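4. What ends up in the tub

I want to slow down here and talk about the bathtub, because it took up far more of my notebook than I had planned. When I started the Pradville visits I thought the bathroom would be a quick stop. Kitchens have drawers, closets have piles, and a tub is (I figured) one big bowl with a drain in it. Then I read my notes back and found that people talk about the tub as a shelf, a sink, a laundry spot and a place to put things while they look for another place to put things. So it gets its own section!

Some background on how I worked. I visited 81 homes, and in each one I asked whoever did most of the cleaning to talk me through the bathroom while I wrote. I didn't bring a checklist. I had tried one during the earlier Jutar visits, and people simply answered the list and stopped talking. Without it they wandered, and the wandering was the good part. One person spent most of our visit on the subject of shampoo caps. I have used that conversation more than any other in this paper.

4.1 The rim and the floor of the tub

Built-in tubs usually have a ledge against the wall, and the ledge fills up. Freestanding tubs don't offer much of one. The rim is narrow, it curves, and on a lot of models the controls are mounted right on it, so the little flat space you'd hope to use is already taken. People with this kind of tub told me the same story in different words: a bottle gets set on the rim, it gets bumped, it goes in, and it stays in. I started calling this "sliding in" in my notes and the name stuck. Štefanec (2014) has a nicer term for the same habit in kitchen sinks, but I could never remember it while writing on my knee.

Small bottles are the worst for this. A big pump bottle has some weight and a wide bottom. A little one tips over if you look at it, and once it's lying down nobody feels it is urgent. Several people had a side stool or a wire caddy bought for exactly this purpose, and the caddy was full of other stuff (razors, a candle, once a phone charger), so the small bottles went into the tub anyway.

4.2 Reaching the controls

The second thing I kept hearing about was reach. Where the knobs sit decides where you sit. With controls on the near edge you can pull up a seat, lean over and work them from outside the tub, and people liked that for rinsing things, washing feet or filling a bucket. With controls on the far side you have to stretch across, and folks told me they'd put off small jobs over it. That sounds silly until you've got a sore back.

A row of matching knobs brings its own little puzzle. If they all look alike you learn them by position, and guests don't know the positions. I heard about labels made from tape, a dab of nail polish, and one very firm household rule that visitors must ask first. I love that rule.

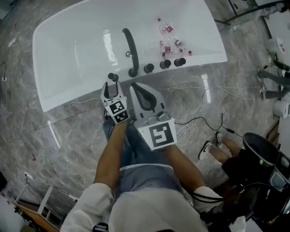 Figure 6. A freestanding tub with black knobs along the near rim and small red-capped bottles lying inside.

Should small bottles be moved out before the tub is cleaned, or can you work around them?

Move them out first and stand them on a towel. Working around them leaves a ring of soap film under each one, and you end up wiping the same patch again after you pick them up.

4.3 Who puts things back

The last thread is the one I find hardest to write about neatly. Clearing a tub is a tiny job, and tiny jobs don't belong to anyone. In homes with one regular bather, the bottles went back to a shelf when that person cleaned. In shared homes they got moved by whoever wanted a bath next, usually to the floor, and from the floor they went back in the tub. I saw the same loop in the Detora notes with shoes by the front door, which I come back to in Section 5.

I did ask people what would help. Most wanted a shelf at arm height, close to the controls, shallow enough that nothing could hide behind anything else. A couple wanted fewer bottles. I wrote that down too, and then went home and counted 2 half-used conditioners in my own tub.

Back to top | Contact the author | © Pradville Household Papers. All rights reserved.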